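Gateo Business Readers Circle
Minutes, January 22, 2019

I'm taking notes again, so blame me (Jirayu) for anything I got wrong. We started late and skipped the October minutes, which everybody had read anyway.
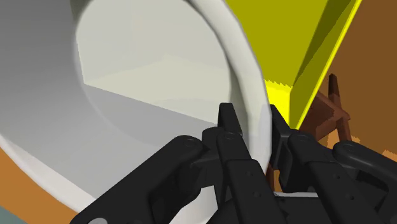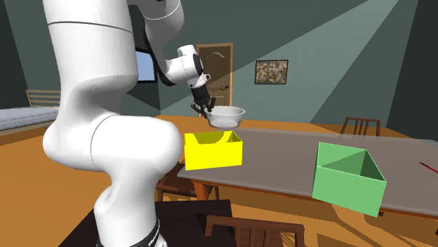 Neusa Meireles wanted it written down that she thinks our pricing chat last time went in circles, and that we should settle one question tonight: does a small firm do better holding its prices in a slow year, or cutting them to keep people busy? Fine by me! That became item one.

1. Pricing in a slow year
We used Pero as the case, same as in the reading. They had 400 accounts and dropped their day rate for 40 of them without telling the rest. Word got out, of course. I said the discount itself was OK and the secrecy was the dumb part. Neusa said no, the discount was the dumb part too — once you've billed somebody the low number, that's your number. We went back and forth on this for a good long while and I came around to her side, mostly. Agreed that for our own shops we'd sooner throw in extra work than knock money off the invoice. Two people still disagree and asked me to note it. Noted.

2. Phromma's payment terms
Phromma has asked suppliers to wait longer for their money. Three of us sell to them. I've already said yes (I need the work) but I asked for a deposit and got it. The others are going to try the same thing before they sign. Neusa will send around the wording she used with a different client, with the names taken out.

3. Next book
Long talk, no winner. The Aterau study of family companies is 555 pages and I'm not reading that by next month, sorry. We settled on the chapter about handing over to a new manager, plus the 6 short cases at the back. Read the cases first if you're short on time.

4. Money and room
Dues stay where they are. We can keep the room through spring if we're out on time, so please don't start a new topic when people have their coats on. I'm as guilty as anyone.

To do
Me: type this up, copy the chapter.
Neusa: deposit wording, and a one-page note on Pero's renewals.
Everyone: bring one real price increase you've put through and how you told the customer — the actual letter if you still have it.

Jirayu Limsakul

Contact | © 2019 Gateo Business Readers Circle | Back to top
This site uses cookies. By continuing to browse you agree to our use of cookies. OK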